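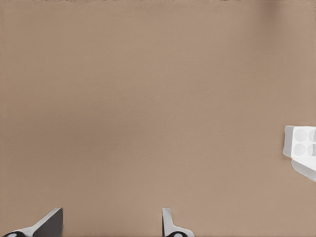

Trudel, September 5, 2019

**Outdoor furniture check - rear patio and side porch, Plenness Guest House**

Checked by: Lensa Workneh
Copy to: Bienvenido Evangelista
Last check: August

Marks used: OK, WATCH (look again next time), FIX (can stay out until repaired), OUT (not to be used by guests).

## Dining tables

- [x] Tops level, no rocking - OK
- [x] Leg bolts tight - OK. Two on the table by the kitchen door took a quarter turn.
- [ ] Finish sound - WATCH. The long table is going gray at the end that gets the afternoon sun. Oil it before the covers go on.
- [x] No splinters on the edges - OK
- [ ] Umbrella hole ring in place - FIX. Ring missing on the round table. The pole leans without it and rubs the wood.

## Benches

- [x] Seat slats firm - OK
- [ ] Back rail joints - FIX. The Lokuvine bench under the window has a gap at the left joint. It opens when you lean back. Needs glue and a clamp overnight. I tightened the screw and it did not pull in any further.
- [x] Armrests - OK
- [ ] Feet - WATCH. Plastic caps worn through on the porch bench, and the bare wood is sitting on the concrete. Same note as in August.

Bienvenido, the caps from the hardware store were too wide last time. Measure the leg at the bottom, where it tapers.

## Folding chairs

- [x] Opened and closed each one - done
- [ ] Locking bars - OUT. One chair will not lock. Tagged and moved to the shed. Please don't bring it back for the weekend even if we are short.
- [x] Hinge pins - OK, a little surface rust, wiped down
- [ ] Seat fabric - WATCH. Stitching is starting to lift on the two green ones.

## Lounge chairs

- [x] Back adjusts and holds in every notch - OK
- [x] Wheels turn - OK after cleaning out leaves and string
- [ ] Straps - FIX. One broken strap at knee height on the chair nearest the steps. Order from Pramanik, part 2658, sold in packs of 10. We have used all of the last pack.

## Umbrellas and bases

- [x] Cranks - OK
- [x] Canopies, no tears - OK
- [ ] Bases - WATCH. The big base should be 70 pounds when full. It sounded half empty when I tipped it, so I topped it up with the hose. If it is down again next time it has a leak and should be replaced.
- [x] Closed and tied when not in use - OK today. Two were left open on Sunday night in the wind.

## Porch swing

- [x] Ceiling hooks - OK, no movement with two adults seated
- [x] Chain links - OK
- [ ] Seat height - WATCH. The right side hangs lower by one link. It was like that before and guests have not complained, but it puts more pull on that hook. Move it up a link when someone can hold the other end.

## Storage boxes and cushions

- [x] Lid supports hold the lid up - OK
- [ ] Inside dry - FIX. Damp along the back of the cushion box. The seal has come loose at the corner. Cushions are drying in the laundry room and should stay there until the seal is glued.
- [x] Cushion ties - OK, two sewn back on

## To do, in order

1. Bench joint under the window
2. Seal on the cushion box
3. Lounge chair strap (place the order this week - they quote 14 days)
4. Umbrella ring
5. Caps for the porch bench
6. Oil the long table

The chair in the shed can wait. If the new locking bar costs more than a used chair, throw it out and take it off the list.

Signed: L. Workneh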